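Dawber Hill Climb update thread. Quick one, typing from the paddock with cold hands

Entries are at 81!! We capped at 75 last year so yes the paddock is tight. Park where you're told please

Road from Skanari closes at 5. Not ten past. If your trailer is still on the hill it stays on the hill till the last run is done

Tech inspection: helmets, belts, battery tie downs. Two cars got bounced in January for loose batteries, dont be the third

Course is 3,476 feet, gravel to the second hairpin then old pavement. The washout by the culvert got filled but its soft on the inside. Stay wide

Side by sides run after the trucks. Temidel class goes last, same as always

Entry is 40 bucks at the gate, cash only, card reader is dead 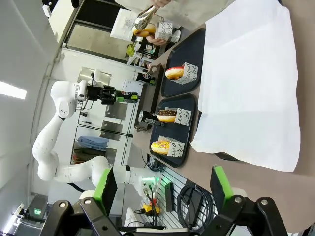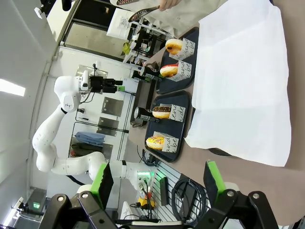

Running order gets posted at the sign-on table once Sekesano sends the timing sheets over. They said noon, so figure one. Drivers meeting is right after, and its mandatory, even if you've run this hill a hundred times. Donuts at sign-on, get a red glazed one before the truck guys do. Then go walk the course, the second hairpin is tighter then it looks on video

Radio check on channel 5 before you line up. No radio no run

Rain date is still TBD, will post here when I know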